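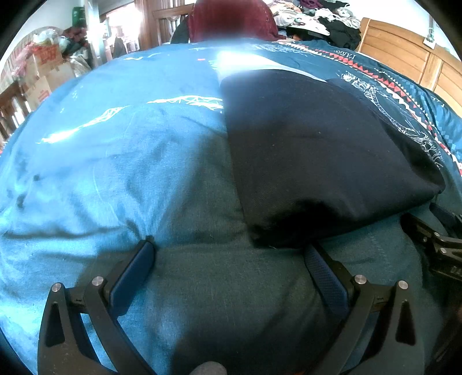 Ask the lead engineer on Ustura what a control room is for and you get a grin. "Somewhere to keep the kettle," she says. Her team has spent the winter getting 149 pumping stations to agree with each other over a slow radio link, with no central computer telling any of them what to do, and she is plainly having the time of her life.

The stations belong to Wuisan, a drainage network spread over flat farmland. Each one knows its own water level and hears from its nearest neighbours every 12 seconds, if the radio is behaving. "And it often isn't!" she says. "A message goes missing, another turns up late, and the pump still has to decide whether to run. I love that problem. You can't stop the rain while you wait for a packet."

Her first attempt had every station copy the average of its neighbours. It worked beautifully on the simulator, which is called Flimivance and which she wrote over one long Christmas break. Then she added delays. "The whole line started swinging. One pump came on, the next one went off, and round it went like people trying to get past each other in a corridor."

The cure was to make each station a bit more stubborn the older its information gets. With fresh readings it goes along with the group; with stale ones it leans on its own gauge. She ran 400 simulated storms with the new rule, some of them quite nasty, and the swinging died away in all but a handful. Those she keeps in a folder and goes back to most evenings.

Has she proved that it will always settle? "For a straight line of stations, yes, and it's a lovely proof, you could fit it on two pages. For a branching network I have half of one and a lot of crossed-out paper." The trouble is the junctions, where one late message can upset three ditches at once.

The code itself is tiny, 465 lines, and runs on a Drendico board that was already bolted inside the pump cabinets. The first five stations switch over at the end of January, all of them on the same straight ditch.

"I'll be down there in my wellies," she says. "Come if it's raining, it's no fun otherwise."

January 17, 2009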